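Trernlow: a word list of stitch and fabric terms

Trernlow is a list of 275 everyday words for sewing, felting and mending, each with a short plain meaning and at least one sentence showing how people use it. It grew out of a notebook that Salim Masanja kept at the Ondieki sewing evenings, where half the room learned to sew in one language and the other half in another, and everybody had their own word for a tacking stitch. It's a lovely thing to browse even if you never load it into anything!

Last updated 3/5/24.

What you get

There are two files. words.csv holds the entries, one per row. sentences.csv holds the example sentences, linked to the words by the entry number. Both are plain UTF-8 with a header row and commas between the fields, so they open in any spreadsheet program.

Columns in words.csv

entry – the number, which never changes once given
term – the word as most of our sewers say it
also – other names for it, split by semicolons
meaning – one or two sentences
family – stitch, cloth, tool, finish or fault
region – where the speaker picked the word up, if they told us

The "fault" family is my favourite. It has puckering, tunnelling, laddering, bird's nests under the needle plate and all the grumbling that goes with them. Sugeng Pangaribuan wrote most of those meanings and they are a joy to read, very short and very cross.

How the words were gathered

Salim's notebook gave us the first 237 entries. The rest came from people reading the draft and writing in to say we had left out something obvious (we had no entry for selvedge for ages, which still makes me wince). Every meaning was read by two people who sew, and if they disagreed we kept both senses and numbered them inside the meaning field.

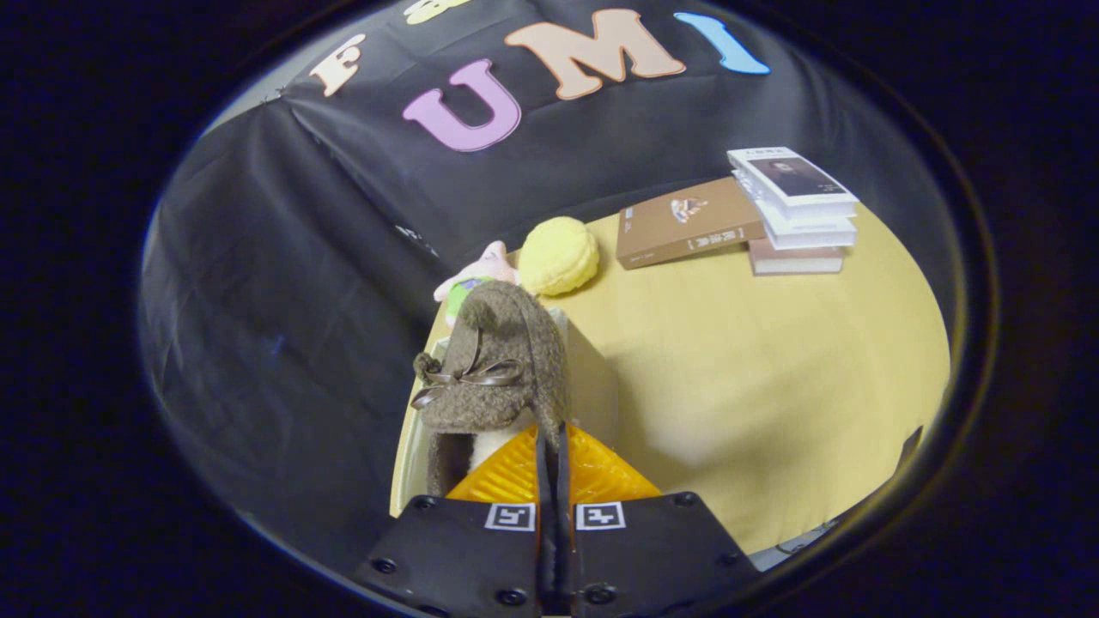
Spelling was the hardest part to settle. We went with British spelling throughout, so you will find grey, colour and centre, and the American forms sit in the also column. Hyphens are a bit of a muddle. Back stitch and backstitch both turn up in the sentences exactly as people wrote them, and I'd rather leave them be than tidy up somebody's own words.

Good uses

Teaching, quizzes, labels for a stash cupboard, spelling checkers, crosswords – we'd be thrilled by any of it. The Nidetti pattern reader already uses the also column to match old pattern instructions to newer ones, and it copes very well with hems.

Less good uses

Please don't treat the region column as a survey. It tells you where one person heard one word. Knitting and crochet are barely covered, and leather not at all.

Known problems

Entries for nap and pile overlap and need a proper sort-out.
A few sentences mention a machine by its nickname, which will puzzle new readers.
"Ease" is marked as a stitch and should be a finish. Fixed in the Kestisex copy, not yet here.

Adding a word

Send the term, what you think it means and a sentence you would really say out loud. Rough notes are fine, we enjoy working them up. New words go in together at the end of May, and if yours is used we put your name in thanks.txt unless you ask us not to.

Licence

Free to copy, change and share, as long as you say where it came from.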